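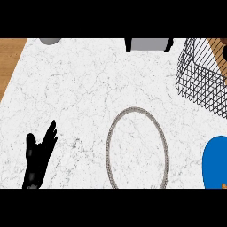 Chapter 10
Stairs and Handrails

A stair is used by people who are tired, who carry things, or who do not see well. For this reason the first rule is a simple one: all the steps of one flight must be equal. The foot learns the height of the first two steps and then expects the same until the top. When one riser is higher than the others, people fall — and mostly they fall while going down.

In this chapter we start with the riser and the going, and after this we come to the handrail. The rail should be easy to hold with the whole hand. Leave a clear space of 50 mm between the rail and the wall, so that the fingers can pass.

Our main case is the school at Tramcombe, designed by Lionel Collet. The old stair there had risers of three different heights, and the last step met a door. Section 10.2 shows how the flight was set out again from the finished floor levels. Before you read it, measure a stair in your own building and write down every riser, also the first and the last.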